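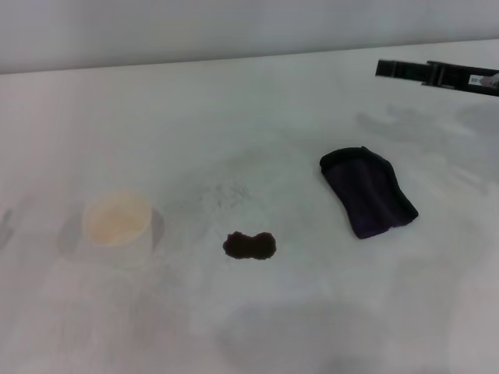
About the Mesudton School of Bookkeeping and Office Practice

The Mesudton School of Bookkeeping and Office Practice is an independent adult education school serving residents of Mesudton, Stistcombe and the surrounding townships. It offers certificate courses in bookkeeping, payroll, business writing and records management, taught in person during the day and in the evening. The School is governed by a five-member Board of Directors and is supported by tuition, employer sponsorship and the income of the Prata Fund.

Our History

The School was established by Custódio Godinho, who had kept the accounts of the Grultetti cannery for most of his working life and who began giving lessons after hours to clerks from neighboring businesses. The first class had 10 students and met above the cannery's shipping office. Mr. Godinho wrote the first course book himself, and several of its practice ledgers, revised for current tax rules, are still used in the introductory course.

When the cannery closed, many of its former employees enrolled in order to move into office work. The School leased additional rooms on Prata Street during that period and later purchased the building. The Stistcombe branch opened afterward in the former savings bank, where the original counter now serves as the enrollment desk.

Our Mission

The School prepares adults for steady employment in the offices of our region. We hold that accurate records protect a business and the people who work for it, and that the skill of keeping them can be learned by any adult who is given clear instruction and enough practice. No prior study of accounting is required for admission to the introductory course.

Programs of Study

The Certificate in Bookkeeping is the School's principal program and consists of 188 classroom hours. Students complete a full set of books by hand before they are introduced to accounting software. The faculty has reviewed this requirement on several occasions and has chosen each time to keep it.

The Certificate in Payroll is open to students who have completed the introductory bookkeeping course or who can show equal experience. Business Writing and Records Management may be taken separately or as part of either certificate. A short refresher course for former students returning to work is held each March.
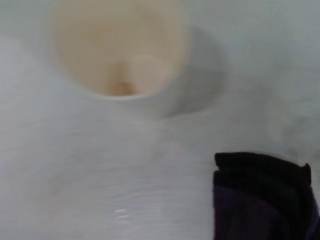 Evening sections begin at 6:30 p.m. and are intended for students who are employed during the day. The reading room at Prata Street remains open until 9:30 p.m. on evenings when classes meet, and an instructor is present on Thursday to assist with assignments. Students of the Stistcombe branch may use the reading room on the same terms.

Faculty and Administration

Gonçalo Ramalho has served as Director since the retirement of his predecessor. Mr. Ramalho first came to the School as an evening student, later taught payroll, and was head of instruction before his appointment. He continues to teach one section of the introductory course each term.

All instructors have worked in the field they teach, and most continue to do so. The School considers this a condition of appointment. New instructors observe a full term of classes before taking charge of a section.

The Prata Fund

The Prata Fund was created by former students to assist those who could not otherwise meet the cost of tuition. An award covers up to 70 percent of the cost of a certificate program, and a further allowance of $700 may be granted toward books, child care or travel. Applications are read without the applicant's name attached. Recipients are asked to maintain regular attendance but are under no obligation to repay the award.

Employer Partnerships

The School arranges instruction for the staff of local firms, either at Prata Street or on the firm's own premises. Courses for employers follow the same syllabus and the same examinations as those offered to the public, and certificates are issued on the same basis. Firms that wish to sponsor an individual employee may do so at any time before the start of term.

Visiting the School

Prospective students are welcome to attend one class session as guests before enrolling. Visits are arranged through the enrollment desk at either location. Course schedules, application forms and the current statement of tuition may be requested in person or by mail.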